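I have walked past the big chain bookstore in downtown Iltby more times than I can count, and I have never once wanted to go in. Kurnlow Games, though? I lose whole Saturdays' worth of energy in there on a random evening (and most of my lunch money).

My opinion, for whatever it's worth, is that a town is only as good as its odd little shops. Kurnlow has 9 tables in the back and 300 board games you can borrow for free. Two doors down, Sombatkul does a noodle soup that I'd put up against anything in the city!

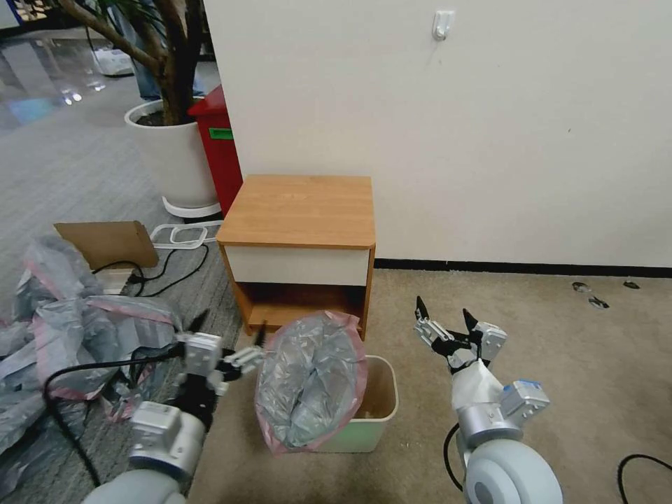
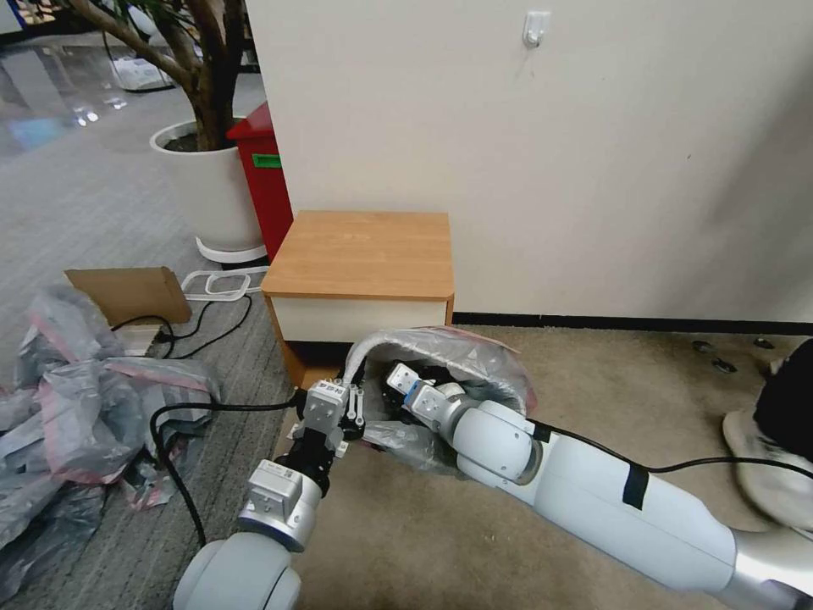 So when people say there's nothing to do in Iltby, I get a little heated. Take the 77 bus, get off at Viltus Park, and just walk. Go in somewhere with a handwritten sign. Buy a used paperback, or dice you don't need, and then get the soup.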